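Ticket 3000-169
Product: Lesteo washer, Karndale laundry room
Opened: 2/11/26
Reported by: Llinos Price
Priority: 3
Status: Waiting on part

Problem
Washer stops before the final spin and shows the drain error. Water stays in the drum. Resident has to switch it off at the wall to get the door open.

Step 1. Power reset
Unplugged for 5 minutes, plugged back in, ran Rinse and Spin. Same error at the same point in the cycle.

Step 2. Drain hose
Pulled the machine out and checked the hose from end to end. It had a kink behind the Pritchard dryer. Straightened it and clipped it to the wall. The drum emptied, but slowly, and the error came back on the next load.

Step 3. Pump filter
Drained into a tray and unscrewed the filter. Found lint, a hair tie and a shirt button. Cleaned the housing and checked that the impeller turns by hand. It catches on one side.

Step 4. Test load
Small items only, Quick cycle, low spin. Machine drained on the first try and failed on the second. Soft blue fabric like this sheds lint, so keep it out of test loads until the pump is changed.
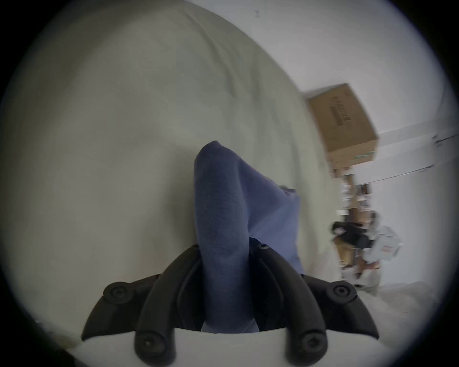

Step 5. Parts
Ordered a drain pump from Skakby. The old one was last replaced in September. Asked them to check whether it is still under warranty.

Notes
Out of order sign is on the door. Dryer is fine to use. Leave the washer unplugged.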